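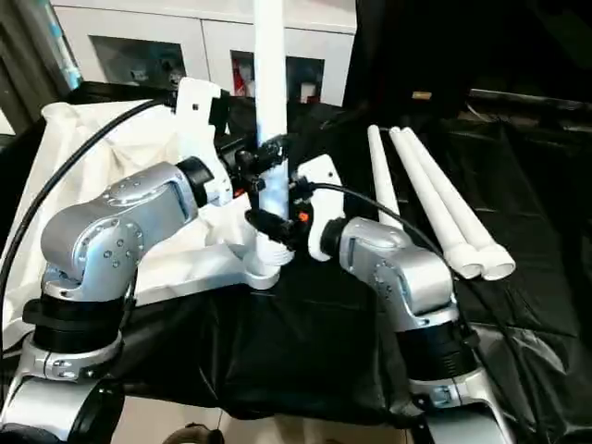 Good Habits for Putting Up a Pipe Frame With Two Arms

We get a lot of letters at Gorance asking what the house rules ought to be when a pair of robot arms does the fiddly part of a job, like standing the uprights of a pipe-and-fabric frame. Ours have grown a bit at a time, and I'm happy to share them (grab a coffee, I do go on!).

Cover the table or floor before anything else

Lay a sheet or a cloth down and let it be wrinkled if it wants to be. White pipe shows up beautifully against black, and dropped fittings don't go skittering off over the tile. Keep the spare lengths together on one side with their sockets facing the same way, so you aren't turning every one around later.

Give cables a nice lazy arc

A cable to a gripper needs enough slack for the farthest reach, plus a little more for luck. Run the arm through its whole motion slowly, with nothing in its fingers, and watch the cable the entire time. If it snags once, it will snag again, so move it now. Loose connectors and thin wires on the floor get tucked well away from where people step.

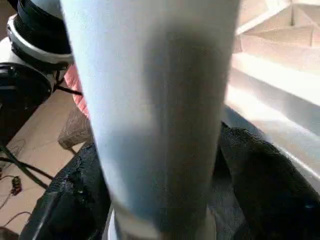
Agree on who is standing where

Our rule at the Teixeira workshop is 60 inches of clear space around moving arms, marked with tape, and one person whose only job is the stop button. That person doesn't hold the flashlight, doesn't answer the phone and doesn't fetch the scissors, however nicely you ask.

Two grips for a tall pipe

Set one gripper higher and one lower, and close them gently. Seat the pipe in its fitting while both are still holding, then open one, wait, and open the other. We count to 2 in between, out loud, and yes, we feel silly doing it. Keep your own hands off the pipe until both arms have stopped. 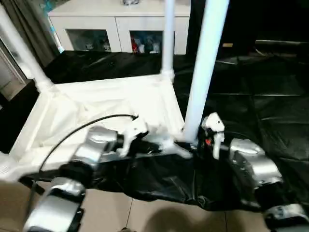 Tall pole between the grippers, with the white fabric at its base.

Write it down

Keep a plain notebook by the bench. Date, what was built, what slipped, who had the button. We started ours in July and it's already full of coffee rings and very useful.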